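Search this site Search for: Search

What the arm will really cost us
June, by Makis Sarantis

I promised in my last post that I would sit down with the budget for the games club arm, and I have now done it, with a large pot of coffee and my reading glasses, and it took most of an evening. I'm glad I did, though, because the price on the quote is only the start of it!

The quote came from Dunness, who were very kind on the phone and put up with a great many questions from me. They want 3000 for the arm with its gripper, and 375 on top for a set of spare fingertips, cables and a second power supply. I was tempted to strike out the spares (I always am), but my old friend Kalogeropoulos talked me round. He ran packing machines for years and says the small rubbery bits are what you end up waiting for, usually the week before you need them. So the spares stay in. 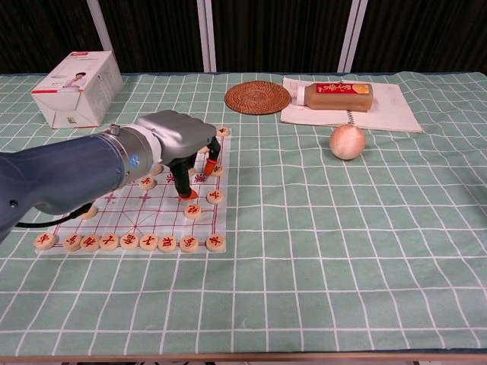 Then there is the question of what we want it to do. Playing a board game sounds like light work, and the pieces weigh next to nothing, so I had been looking at the smaller model from Flomon, which would have saved us 1000. The trouble is reach. An arm that manages the near rows nicely but can't get to the far corners is no use to anybody who likes to attack, and I do like to attack. I measured our own board on the kitchen table with a tape, twice, and the Flomon falls short both times – a pity, as I rather liked the look of it.

I have also put down 60 for bits and pieces: a decent clamp, a cloth that doesn't slide about, and some ties to keep the cable away from the board. My wife thinks 60 is hopeful. We shall see.

What I haven't settled is the service plan. Stisau offer one by the year, and I'm waiting for them to tell me whether it covers the gripper or only the arm itself. If any of you have dealt with them, do leave me a line underneath, I read everything. I'd like to place the order before the summer holidays, while the club room is quiet and I can make a mess in peace.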